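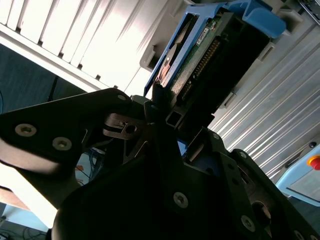
Which fin goes on the Fosport board for the November clinic at Maltutden? The 16 cm one, until the 13 cm one has been repaired and checked on the water.

Workshop notebook, Westerberg sailing school
Sunday, August 23, 2026

Work today was limited to the freestyle boards and their fins. The wave boards remain on the upper rack and were left as they are.

The Fosport board was weighed and inspected before use. The deck is sound. The edge of the fin box shows a hairline crack on the port side, first entered in this notebook in the spring, and it has not grown past the pencil mark. It was sanded lightly, cleaned and sealed with epoxy. The board should stay off the water until the resin has had a full night to cure. The old mark has been left in place for comparison.

Both freestyle fins were then fitted in the Fetard board, which has the same type of box. The 16 cm fin seats fully and does not rock. The 13 cm fin moves slightly at the rear even with the bolt tight. Its base was built up too thin at the last repair. A further layer of glass cloth has been laid on the base and clamped between two waxed boards. Sanding to follow tomorrow, in small steps, with a fitting after each one.

Afternoon session on the inner bay, wind steady from the southwest, light chop. The Fetard board was sailed with the 4.8 sail and the 16 cm fin. It planed early and held its line in the gusts. Sliding moves were slower to release than instructors would like, and the board tended to catch during the backward part of the slide. Moving the mast foot back 1 cm helped a little. A second move in the same direction made the nose lift and was reversed.

The boom on the training rig slipped twice during the session. The clamp had sand in it. It was rinsed, and the rubber insert was turned around. A new insert should be ordered with the next delivery – the present one is worn smooth on both faces.

Harness lines: the red pair is stiff and has been withdrawn from lending. The remaining pairs were measured against each other and the uneven ones put aside.

Stock: 57 fin bolts in the drawer, of which a few have damaged heads and should be discarded. Epoxy stands at 300 ml, enough for the 13 cm fin and one small deck repair, but not for the nose of the older Fetard board. That repair is postponed.

To do before the next session: sand the fin base, check the crack seal under a lamp, and move the footstraps on the Fosport board to the inner holes.

Last updated: after evening rinse, fin still in clamps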